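Bremmont Residents' Association
Minutes of the general meeting, 5 April 2020

The chair opened the meeting at 8 p.m. The minutes of the February meeting were approved without changes.

Laundry room. Members approved the purchase of two dryers from Veloso, to be paid from the repair fund. The old machines will be removed by the supplier. 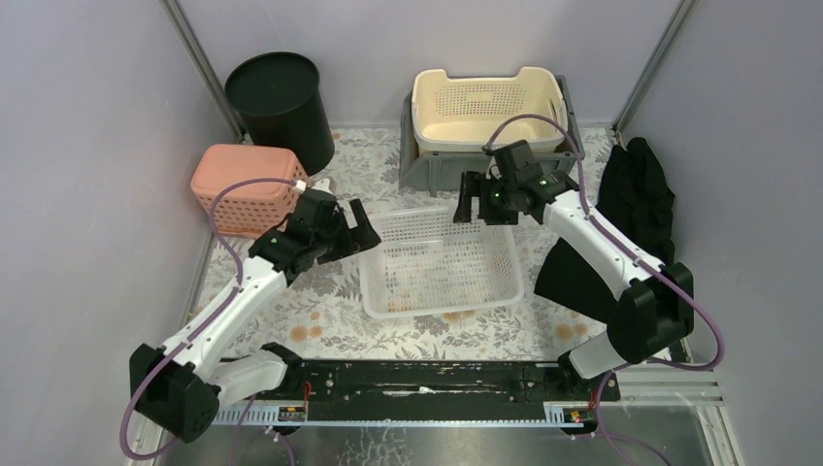 Parking. The Tasirum Street lot has 30 spaces, and the waiting list now stands at 14 households. The board will write to the owner about a longer lease.

Unit 311. The request for a new balcony door was deferred pending a second quote.

The meeting closed at 9:10 p.m.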